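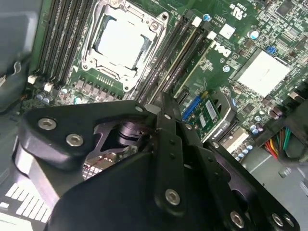 Issue 49

The Drisard Cell: Frequently Asked Questions

Fornbridge Workshop Notes. Last revised May 17, 2024, after somebody asked the glove question again.

What is the Drisard cell for?

It works on desktop computers with the side panel off. The arm reaches in with the gripper, and parts that come out go to the fixture plate beside the tower. If you want a laptop taken apart, see Kulap, who will tell you to use a screwdriver.

Who looks after it?

Kulap Sitthichai handles the arm, the gripper and anything with a cable in it. Joaquín Espinoza handles the table, the fixture plate and the log. If you aren't sure whose problem you have, write it in the log and let them argue.

How do I set a tower down?

On its side, open face up, power supply along the edge nearest you. Push it against the stops until it won't go any farther, then let go. Leaning on it while you check your phone is not part of the procedure, although it has been observed.

Unplug it first. We would have thought that went without saying, and we thought so right up until February.

Do I need to re-teach positions when I swap towers?

For the same model, no. Load the saved job, run the dry pass at low speed and watch the fingers go by the memory slots. If they clear, carry on. If they don't, stop and check how the case is seated before you touch a single waypoint. Nine times in ten the tower is crooked and the waypoints were fine until someone helped them.

For a different model, yes, all of them. Bring a sandwich.

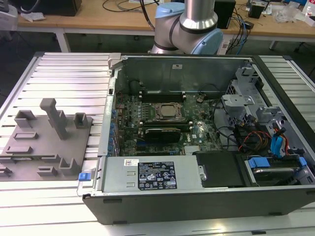

Tower on its side, with the fixture plate to the left.

Why is the fixture plate printed?

It gets hit. A printed holder gives up before the gripper does, and Joaquín can have a new plate off the printer overnight. The file is in the Flavden folder and is called plate_final. There is also a plate_final_2. Use that one.

Can I move the plate a little to make room for my coffee?

You can move the coffee.

The plate has a known position and every drop-off depends on it. If it has to come off for cleaning, put it back on its bolts, run the touch-off on the tall T-shaped post, and write down the result. The touch-off takes five minutes. Skipping it takes the rest of the afternoon.

How often do the gripper screws need checking?

Every 200 cycles, or whenever you hear a tick as the fingers close. Use the hex key on the hook, go to snug and stop there. Heroic tightening strips the heads, and then Kulap has to drill one out while you stand next to her holding the vacuum.

Paint marker goes on each screw after the annual service only. Please don't add your own marks in between. We had three colors going at one point and no idea what any of them meant.

What about the pads on the fingers?

Wipe them with alcohol at the start of a shift. Replace them when they look shiny, or when the gripper starts letting memory sticks slide. We buy pads from Nilsuwan, and the box is in the second drawer under some things that don't belong there.

The wrist camera picture looks washed out. Is it broken?

Probably not. A processor lid is a small mirror, and it will throw the overhead light straight back into the lens if the angle is right. Dim the lights over the cell, or turn the wrist a few degrees and look again. If the whole picture is milky, clean the lens with the cloth in the camera pouch. Your shirt is not the cloth in the camera pouch.

What do I do about loose wires inside the tower?

Tuck them away from the path before you start. The arm is patient and exact and has no opinion whatsoever about a power cable — it will take one along for the ride. Drive cables are the usual suspects. 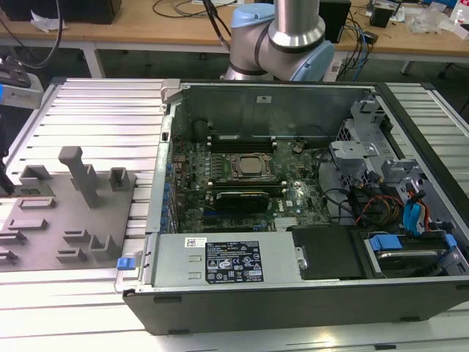

How do I restart the cell after an emergency stop?

Find out why it was pressed, clear whatever was in the way, and twist the button to release it. Then reset the fault on the pendant, jog the arm out of the tower by hand control and send it home. Start the job again from the top.

Can't I resume from the middle?

The menu offers it. Decline. The program remembers which step it was on but has no memory of what you moved while it was stopped.

How many cycles has it done?

The counter read 1,595 at the last revision of this page. Kulap reset it once by accident and added the old total back in with a pencil, so treat the paper log as the real one.

Should I wear gloves?

Wear the wrist strap. Gloves if the case has sharp edges, and take them off before you use the pendant, which doesn't respond to them and will let you press harder and harder without comment.

Where do I report something that isn't listed?

In the log by the door, with your name. Entries reading "acting weird" will be returned to the sender for more adjectives.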